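How to give a play kitchen a proper clean and set it up again

A play kitchen takes a real battering, and I love getting one back to its best! This is the routine I use on ours, and it fits nicely into a nap time if you have the cloths ready.

You will need

2 microfibre cloths
A bowl of warm water with a small squirt of washing-up liquid
An old soft toothbrush
A dry tea towel
A tray for the loose bits

Step 1: Clear it out

Take everything off the worktop and out of the cupboards and put it all on the tray. Check behind the kitchen too, where I once found 6 felt ravioli and a library card.
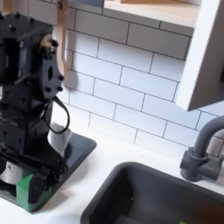 Worktops are my favourite part, as the change is so quick. Wring the cloth out until it barely drips, then wipe from the back towards you, going along the bottom of the wall as you do it. A white worktop with a white tiled wall behind it looks lovely but shows up every crayon mark, so do go over it twice, and work the cloth right round the sink. For felt tip, a dab of neat washing-up liquid left for a minute usually shifts it (rinse it off well afterwards). Please don't use scouring pads on anything painted. I learned that on our old Kikis one and the shine never came back.

Step 2: The wall and the utensils

Run the toothbrush along the lines between the tiles, with hardly any water on it. Theerawat Sitthichai, who built the play corner at our toddler group, swears by a dry brush first and he's quite right, you get so much more dust out. Wooden spoons and spatulas want a quick wipe and then straight on to the tea towel. Never soak them! Once they're dry, hang them back up where small hands can reach.
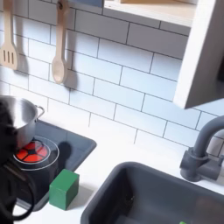
The slotted spatula and spoon back against the tiles, with the little saucepan on its burner.

Step 3: Pans and hob

Metal pans can be washed up with your own. Dry them straight away and they come up beautifully shiny, and give the looped side handles a good rub, as that's where the jam hides. The hob only needs a damp cloth and then a buff with the dry one. Go gently over any printed rings or dials.
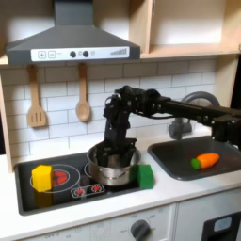

Step 4: Set it up for play

Now the fun bit. Leave one pot out on the hob and put something bright next to it, a coloured block will do, and you have the start of a soup. I keep the rest in a low basket and swap things over when interest drops. Yung-ching Su from our group puts out a single wooden spoon and an empty pan and her two are busy for ages.

Give the hood a wipe last, knobs included, and leave the cupboard doors open for an hour so the insides can air.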